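Ein Jahr mit Sauerteig

Im September habe ich von meiner Kollegin Karla Becerra ein Glas Sauerteig bekommen. Seitdem backe ich jede Woche ein Brot, meistens aus Roggen. Ich knete direkt auf dem hellen Holz, ohne Brett. 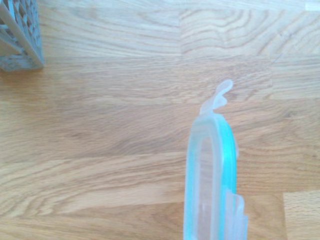
Was ich falsch gemacht habe

Am Anfang war ich zu ungeduldig. 30 Minuten Ruhe sind für diesen Teig zu wenig - er klebt und reißt.

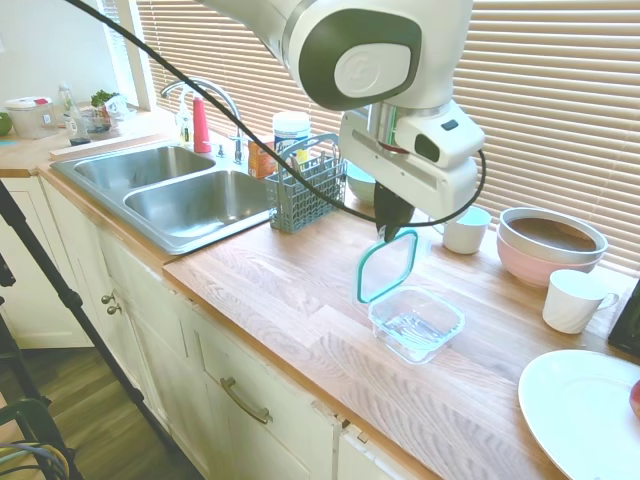
Mein Sauerteig braucht nach dem Füttern Zeit. Dafür nehme ich gern eine eckige Glasdose wie die mit dem türkisen Rand am Deckel, dort sieht man die Blasen gut. Nach drei Stunden backe ich.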